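Zallow Film Club
Minutes of the December planning meeting
Upstairs at the Cudano, 7.30pm start (7.50 really)

Present: Florencio Bermúdez (chair), Shadi Saliba (minutes), plus the usual table and two new people who came in for the quiz by mistake and stayed for most of it.
Apologies: JT, Maureen, both Daves.

1. Last minutes
Agreed, with one correction. I had put that the autumn season was "badly attended". Should have read "badly advertised". Changed.

2. Matters arising
Blackout curtain at the back still not fixed. Headlights come through every time somebody turns in the car park, worst during the quiet Romanian one in October. FB has the hooks, needs a taller ladder. Carried over again.

Lost property: one glove, one umbrella, reading glasses in a tartan case. If yours, shout.

Letter to the council about the bus stop sent. No reply.
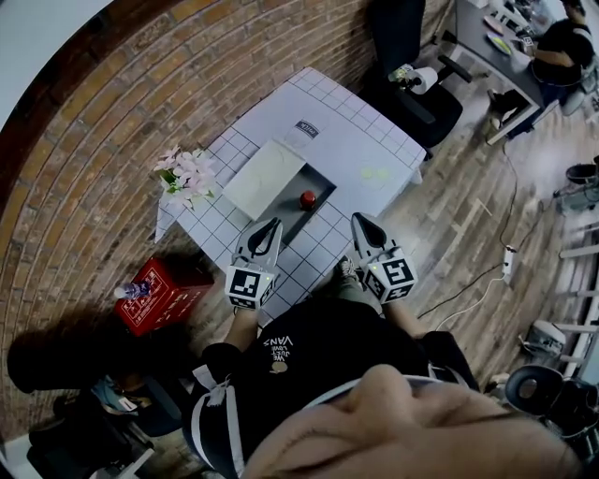

3. Spring season
Long item. Most of the evening to be fair.

Spring is eight films as before, alternate weeks. FB had brought a shortlist, which was longer than the longlist. Argument about the monster slot straight away.

For: the monster night is the only one where we get anyone under thirty. Last year's had people standing. Everyone stays for the end and buys a second drink.

Against: we do it every spring and the films are getting worse. PK said she sat through two hours of grey rain and grey lizards and could not tell you who won. Wants something where you can see what's going on.

SS suggested Pesus, the sea creature one. Black and white, dubbed, short. Rubber suit, model harbour, you can see the string on the ferry. FB thinks people will laugh at it. SS said good. FB said laugh at it in the wrong way. No agreement on what the wrong way is.

Long digression on whether a monster film is better when the monster is kept back. PK says first proper look should be after the halfway point or not at all. New person (Ellen? Helen? will check) said she felt cheated by that as a child and would like it on the poster and in the first ten minutes. Fair point, well made, two people changed sides. FB brought up the sound — you hear the creature under the pier before anything happens, and our left speaker can't do low notes. Rattles. See item 5.

Vote: Pesus in, with the harbour short before it. One abstention.

Rest of the list, as agreed:
Opening night to be the Mihăilă. Everyone who has seen it wants it first, everyone who hasn't was outvoted.
The one about the lighthouse keeper's wife. SS to find out if there is a version with better subtitles, last copy had them white on snow.
A musical. Which musical left till January, otherwise we'd be here still.
Pesus plus short.
Courtroom thing that Dave (tall Dave) has been asking for since before I joined.
Something for Easter that can take children. Ideas please, no rabbits after last time.
Documentary slot, open.
Closing night, members' vote as usual.

Somebody asked about remakes. FB's rule still stands, we don't show a remake unless we've shown the first one. PK said that rule was made up to keep one particular film out. FB didn't deny it.

4. Running order on the night
Complaint received in the box about the talks beforehand. Too long. The card says "I came for a film". Agreed talks capped at five minutes, FB to bring the kitchen timer. FB wants it minuted that he has only gone over twice. Minuted. PK wants it minuted that this isn't so. Also minuted.

Interval: keep it. Two against, both on grounds that the Mihăilă has no natural place to stop. SS to watch it again with a pencil and find one. Somewhere after the wedding probably.

Doors 7pm, film 7.30pm. Late arrivals to wait by the hatch until the titles are done, please tell your friends, it is always somebody's friend.

5. Sound and picture
Left speaker. Has been going since summer. Options were (a) repair, (b) swap it round with the right one and see if the trouble moves, (c) live with it. Going with (b) as it costs nothing. FB and GR to come in early before the next showing and do it with the test disc.

Projector bulb at 603 hours, says the menu. GR says fine till the spring at least, but would like a spare on the shelf. Agreed.

Question over whether to keep the cinema-wide masking strips on the screen. GR cut them out of felt himself and they do look smart, but one has dropped off mid-film, landing on the front row. More velcro.

Brightness. Follows on from the grey lizards. Several people have said the night scenes on newer films are too dark in our room. GR says it's how they are made now. PK says then we should show older ones. GR to try the "vivid" setting on a trailer and we can all have a look, FB says over his dead body.

6. Money
Took more than we spent, just. Door price stays at 4 pounds, it was put up last year and people grumbled. Raffle did well at the western. Under the sofa cushions in the foyer: 50p. Banked.

Hire fees for spring look alright apart from the musical, depends which one, see above. SS to write round and ask for prices before January so we aren't chosing blind.

Tea urn descaled, thank you whoever it was. 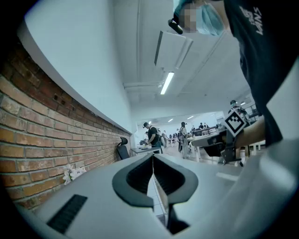

7. Posters, programme and T-shirts
The printed programme stays, folded A5, 50 copies for the library and the chip shop and then see if we need more. GR would drop it altogether and do email only, lost heavily. PK to draw the sea creature for the front, all of it, tentacles included, in line with Ellen/Helen's view. Then T-shirts, for wearing on the door so people know who to give their money to. Maroon was proposed and disliked. Yellow worse. Dark navy with plain white lettering got the most hands, same sort of thing as the VANS one in the photo, and it was felt that reads well enough in a dim foyer. Club name only, no picture, no slogan. FB had a slogan. Sizes to SS by the next meeting or you get a large.

The old poster case outside has water in it. FB to drill a hole in the bottom. SS asked whether there shouldn't be fewer holes. Other end apparently.

8. Reviews page
SS does the write-ups on the website and would like some help, or at least some disagreement. Only rule is you have to have stayed to the end. Two hundred words, no giving away the ending, and please no stars — last time it took half an hour to decide if three meant good.

PK has offered one on the grey lizards. SS has read it. It's very funny and needs about a third taking out, mostly the bit on the scientist. Her main complaint is that he explains the plot to a roomful of people who must already know it, and then does it again in a helicopter. FB liked the helicopter. He can write his own and we will put them side by side.

Spelling of Mihăilă: accents on both a's, they are the little cup ones. The website drops them. GR looking at it. Poster must have them.

9. Snacks
Crisps out, see previous six meetings. Crisps back in, by one vote, provided they are tipped into paper bowls before the film starts. Boiled sweets unwrapped in advance if at all possible. Popcorn machine offer from the scouts declined with thanks, smell gets in the curtains.

10. AOB
New person asked if we'd ever do a double bill. We did, once. Ended at ten past midnight and the bar had shut. Could try two short ones on a bank holiday, FB keen, to be looked at with the Easter slot.

Chairs. Green ones are more comfy than the red ones and everyone knows it. Request that people stop reserving green ones with coats before doors open. This includes us.

PK would like the lights brought up slower at the end. GR will sit on his hands till the credits music changes.

Actions
FB: hooks, ladder, poster case, kitchen timer, speaker (with GR)
GR: speaker, spare bulb, velcro, accents on the website, vivid test
PK: cover drawing, cut the review down
SS: subtitles, hire prices, interval for the Mihăilă, T-shirt list, find out if Ellen or Helen
All: Easter ideas, sizes

Closed 9.40pm. Next one in January, same room, bring your own mug as there are only three left with handels.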